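Filed under: Project Updates / Manipulation
5 min read

Pullthorpe Manipulation Study: Second Progress Report to the Alhassan Fund

Prepared by Ohemaa Bonsu and Ilango Naidu 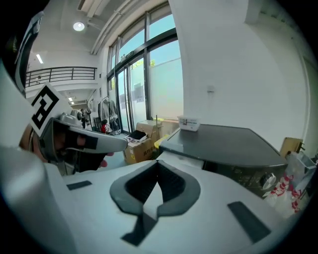
The period covered by this report was spent on the second work package, which asks how far a policy trained only on demonstrations from hand-held grippers can be moved to a fixed two-arm station without any demonstrations recorded on the arms themselves. Work package one (hardware and calibration) closed in the previous period and is mentioned only where a result depends on it.

1. Data collection

The collection target for the period was 2000 two-handed demonstrations. We recorded 2061. Sessions were divided among eight operators, each working with a left and a right gripper, and covered three task families: placing an item in an open container, opening and closing a lid, and turning a rotary control. The third family was added in September at the suggestion of the review panel. It is the smallest of the three and will be extended.

Operators worked in 70-minute blocks with a break between them. Longer blocks were tried early on and dropped. Edem Mensah compared tracking residuals across the session and found a rise toward the end of long blocks, mostly from operators letting one gripper drift out of the other's view. Relative pose between the two grippers is recovered from the fiducial tag on each tool, so a tag that leaves the view for more than a few frames makes the segment unusable for the two-handed tasks. Such segments are kept for single-hand pretraining.

2. Relative pose estimation

The main technical change this period is in how we treat tag dropout. The earlier pipeline interpolated across gaps of any length and left it to the filter to reject bad segments. Nele Jansen replaced this with a two-stage method. Short gaps are filled from the inertial track of each gripper, with the tag detections at both ends used as constraints. Long gaps are split, and the two halves are treated as separate demonstrations if each contains a complete contact event.

The new method recovers more material than the old one at the same error threshold. The gain is largest in lid tasks, where one hand commonly passes in front of the other. It is small in placing tasks, which had few gaps to begin with. Strong backlight remains a problem. Tags seen against a bright window are detected late or at the wrong corner positions, and the inertial fill cannot correct an end constraint that is itself wrong. We now flag these cases by checking corner contrast, and the flagged segments go to manual review.

3. Policy training and transfer

Two policies were trained on the same data. Policy A takes the absolute pose of each gripper in a shared room frame. Policy B takes only the pose of each gripper relative to the other and to its own recent path. Both were run on the Molletell station, 60 trials per policy per task family, with objects set out by a team member who did not know which policy was loaded.

Policy B was better on placing and lid tasks. On rotary controls the two could not be separated, and both were poor. Aba Laryea reviewed the failures on that family and attributes most of them to grip slip during the turn — the jaws reach the control correctly but lose it partway through. The demonstrations carry no force signal, so the policy has no direct evidence of how hard the operator was holding. We regard this as a limit of the current tool and do not expect more data of the same type to remove it.

4. Deviations from plan

The second site at Cisitz was to begin collection in this period. It has not. Network storage there was delivered late and the room could not be calibrated until it was in place. Calibration is now complete and collection is scheduled to start on a Wednesday early in the next period, with two operators trained at Pullthorpe. The delay has no effect on the results reported above, but it does mean that cross-site evaluation moves back by one reporting period. We ask the Fund to note the revised schedule. No change in the total budget is requested.

5. Next period

Work will proceed on the following items:

- collection at Cisitz, using the same task list and block length
- a simple jaw-force sensor, fitted first to one pair of grippers
- repeat of the rotary trials with force added as an input
- release of the gap-handling code to project partners

The sensor is the item with the most risk. Bench tests show usable readings, but the added wiring shifts the balance of the tool, and Edem Mensah will check whether tracking residuals change before a second pair is converted.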